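Rultum Adds Louro Small-Head Lettuce to Its Wholesale Produce Line

DROLBRIDGE, 10 Apr 2024. Rultum, a grower and packer of leafy vegetables, has added a small-head green lettuce to its wholesale line under the name Louro. The lettuce is sold whole and untrimmed beyond the outer wrapper leaves, and is intended to be served as one head per plate in canteens, hospital kitchens and table-service restaurants.

Louro is grown under glass at the company's Wurncombe site. It forms a compact, round head with pale green leaves that wrap tightly toward the center. The core is short and can be removed with a paring knife in a single cut. Leaf texture falls between butterhead and crisphead types, and the outer leaves can be folded without splitting at the midrib.

Crop and packing data

Time from sowing to cutting at Wurncombe is nearly 80 days under spring light. Heads are cut by hand in the early morning, cooled before packing and placed stem down in vented cartons. The standard carton holds 20 heads in one layer. No plastic sleeve is used on individual heads. A sleeved version was tested and dropped because condensation collected at the base of the head and marked the stem.

Stated shelf life is 14 days from cutting when the cartons are kept closed and refrigerated. Cartons should not be stored beside apples, pears or ripe tomatoes, as ethylene from these crops causes brown spotting on the ribs. Once a carton has been opened, any remaining heads should be covered with a damp cloth and used first.

Each carton carries a lot code, the cutting date and the glasshouse bay. The same code appears on the delivery note, so a kitchen can trace a carton without keeping the lid.

Preparation

Rultum recommends the following procedure for whole-head service:

Remove any loose or bruised outer leaves.
Trim the stem level with the base so that the head stands upright.
Hold the head upside down under cold running water, then open the leaves slightly by hand and rinse again.
Drain stem up on a rack. A salad spinner will deform the head and is not recommended.
Chill before plating. Dress at the table or immediately before service.

Heads may also be halved through the core for grilling, or separated into cups for filled dishes. When the head is halved, the cut face should be covered until use. The company does not recommend shredding Louro, since the smaller leaf area gives a lower yield per head than its full-size lettuces.

For plated service, a flat plate with a slight rim is suitable. Deep bowls hide the lower half of the head and make it hard to cut with a knife and fork. Colored and patterned plates gave no practical difference in handling during kitchen tests, although several kitchens preferred clear or white plates because soil or water left under the head is easier to see.

Kitchen tests

Before release, Louro was supplied to nine kitchens in and near Drolbridge. The kitchens were asked to record trimming loss, washing time and the condition of heads held overnight. The main complaint concerned grit between the second and third leaf layers in early lots. Rultum has since changed the growing substrate at Wurncombe and moved irrigation from overhead lines to drip lines, which keeps splash off the leaves.

A second comment concerned head size. Kitchens that plate whole heads need them to match, and the first lots varied too widely. Heads are now graded on the packing line into one size only. Heads outside that grade go to the company's loose-leaf mixes.

"The grade was the difficult part," said Anderson Peixoto, product manager at Rultum. "A kitchen putting one head on each plate sees every difference between them. We tightened the grade twice and accepted a lower pack-out."

Availability

Louro is available now to existing wholesale accounts. New accounts will be opened from July, when a further glasshouse bay at Wurncombe comes into production. Orders are accepted by the full carton. Mixed cartons with other lettuces are not offered at this time, as the inserts are cut to fit the smaller head.

Sample cartons may be requested by kitchens within the regular Drolbridge delivery area. Requests should state the intended use, the cold storage temperature and the preferred delivery morning. A printed handling sheet is included with every sample.
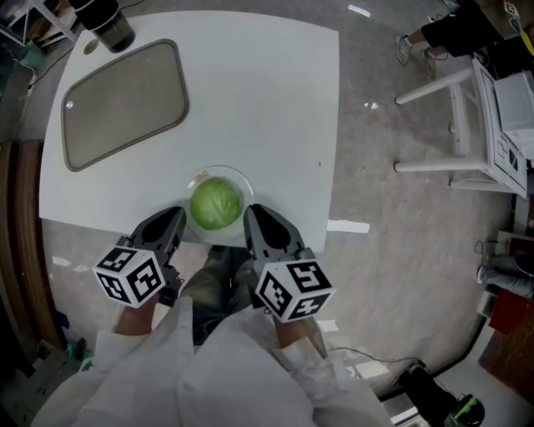

Reading time: 4 min

A small head of green lettuce on a clear glass plate, with the pale leaves left whole and tightly wrapped.

About Rultum

Rultum grows and packs lettuce, spinach and herbs for the wholesale trade. Growing takes place at Wurncombe, with packing and dispatch at Drolbridge.

Press contact: Anderson Peixoto, Rultum, Drolbridge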